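Pince à main Kobzar : notre avis après les premiers mois d'utilisation
Publié en juin 2018, rubrique Matériel et budget

Cela faisait un moment que je promettais cet avis à plusieurs d'entre vous, et j'ai fini par m'y mettre un soir de pluie, avec un grand thé et la facture sous les yeux. Je préfère prévenir, je vais être un peu longue (on ne se refait pas !), mais quand on s'occupe des achats d'un petit atelier de robotique, on est toujours content de tomber sur quelqu'un qui parle d'argent autant que de technique.

Pour situer les choses : nous voulions enregistrer des gestes de préhension à la main, avec des objets de tous les jours, avant de nous engager sur l'achat d'un bras. Le devis du bras Ganley attendait dans ma boîte depuis l'hiver et je n'osais plus l'ouvrir. La pince Kobzar, fabriquée par Bramedano et vendue chez nous par Surkmont, nous a paru une façon raisonnable de commencer petit. Nous en avons pris deux, avec leurs caméras, pour un total de 2 347 euros port compris. 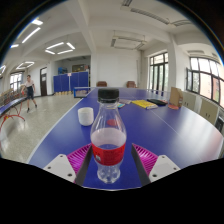 Le budget des pièces d'usure mérite qu'on s'y arrête, et je regrette de ne pas l'avoir fait avant de signer. Sur le bon de commande, tout ce qui touche l'objet est rangé dans la même ligne « consommables », et je m'étais imaginé quelques bouts de caoutchouc à trois sous. Or les doigts sont de vraies pièces : la partie magenta, toute nervurée, les patins gris foncé du côté intérieur, et les platines claires avec leurs trous de vis, dont il vaut mieux avoir quelques exemplaires d'avance au fond d'un tiroir. Le jeu de rechange complet coûte 117 euros. Ce n'est pas scandaleux pour ce que c'est, mais il faut le prévoir dès le départ, et si possible le faire ajouter au devis initial : Surkmont nous aurait offert le port, et nous l'avons payé plus tard pour un tout petit carton.

Passons à l'usage. La prise en main est agréable, la gâchette répond bien, et même les collègues qui n'avaient jamais touché à ce genre de matériel ont trouvé leurs marques en une matinée. Ihor Bondarchuk, qui a des mains immenses, trouve la poignée trop courte — moi qui ai de petites mains, je la trouve parfaite, alors essayez avant d'acheter si vous le pouvez. La notice annonce une charge allant jusqu'à 630 grammes. Nous restons bien en dessous la plupart du temps, avec des gobelets, des petites boîtes, des bouteilles vides, et je ne peux donc rien vous dire de sérieux sur les objets lourds.

Côté image, l'objectif couvre un champ très large et déforme beaucoup sur les bords. C'est voulu, et on s'y habitue vite, mais il faut compter du temps pour l'étalonnage, et ce temps-là a un prix lui aussi ! J'avais inscrit une demi-journée dans mon tableau. Il nous a fallu la semaine, en comptant les allers-retours avec le service technique de Bramedano (charmant d'ailleurs, toujours patient, mais joignable seulement le matin).
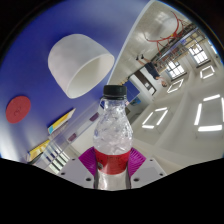 Autre dépense que j'avais oubliée, le stockage. Les enregistrements prennent une place folle, et le disque que nous pensions garder deux ans était presque plein avant la fin du premier mois. Si je devais refaire mon tableau aujourd'hui, je mettrais une ligne pour les disques, une autre pour les batteries de secours, et je laisserais une petite réserve pour les objets eux-mêmes. On sourit en lisant cela, mais les bouteilles écrasées et les gobelets fendus, il faut bien les remplacer, et notre comptable aime que chaque ticket de caisse ait sa case.

Ce que j'aime moins : la mallette, vendue à part et franchement mal pensée (les doigts doivent être démontés pour que le couvercle ferme), et la garantie, qui ne couvre pas les patins. J'ai posé la question par écrit à Surkmont avant de commander, on m'avait répondu « à voir au cas par cas », et le premier cas a été vu assez vite... Demandez une réponse claire sur ce point, vous m'en direz des nouvelles.

Est-ce que je rachèterais la Kobzar ? Oui, sans hésiter, et je prendrais encore une fois deux exemplaires pour pouvoir continuer à travailler quand l'un part en révision. Le bras Ganley, lui, repasse devant la direction en juillet, avec un dossier bien mieux chiffré que celui de l'hiver. Je compléterai cet avis quand nous aurons la réponse, et d'ici là je lis tous vos commentaires, surtout si vous avez trouvé une mallette qui ferme !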